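The Desk That Was Supposed to Fix Me

By Orysia Palamarchuk
11 Feb 2021

I have been told that my desk is making me unhappy. The news came from a newsletter, then from a podcast, and finally from my sister-in-law, who cleared hers down to a lamp and a notebook and now talks about it the way other people talk about quitting smoking.

The idea is everywhere this winter. With so many of us working from a corner of the bedroom, a small industry has grown up to tell us what that corner should look like. Wivuren sells a course on it. It has 13 lessons, and the first is called "Meeting Your Surface." I took all of them, and I met my surface. It was covered with mail. 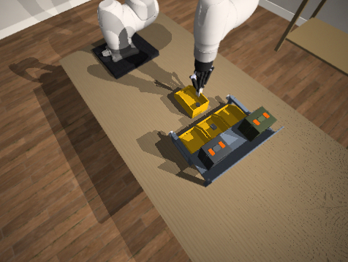 The course promises that a clear desk will give you a clear head. I asked Renato Dimaculangan, who teaches the live sessions, where that came from. He said it was something people feel right away. I don't doubt it. I also feel something right away when I buy new socks. My question was whether it lasts past the second week, and on that he was vague. He did offer me a discount on the follow-up course.

Sekar Krishnan keeps the books for three restaurants from her dining room, and she laughed at me over the phone for a good while. Her papers are in piles. She knows which pile holds the January invoices and which one holds the supplier she is fighting with. "If I put it all away, I'd have to remember it," she told me. "The piles do that for me."

She did try a tray system once, from Vukby. It had seven trays. By the end of the month she had seven smaller piles and was out 40 dollars.

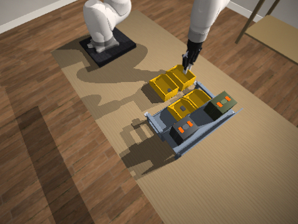

I wanted to be fair about this, so I cleared my own desk and kept it clear for most of a month. The first morning was lovely. I wiped down the top and found a ring from a coffee cup I no longer own. By the fourth morning I was working on the couch, with everything I needed spread out on the cushions – mail included. My editor noticed no change in the work.

Anisa Latuheru, who refinishes old office furniture for a living, thinks the whole argument is about the wrong thing. Most of the desks she sees are too shallow or too high, and their owners have blamed themselves for years. She would like people to measure their elbows before they buy another organizer. It's dull advice, and I can't see anyone selling more than 100 courses on it.
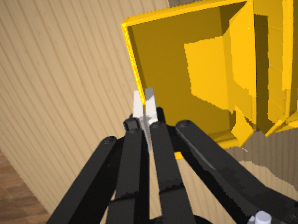
A small white object held between dark fingertips, with a yellow box behind.

I have gone back to my mess, or most of it. I kept the lamp where the course told me to put it, on the left, and I will admit that the light is better there. The mail is on the right. Some of it is from Wivuren.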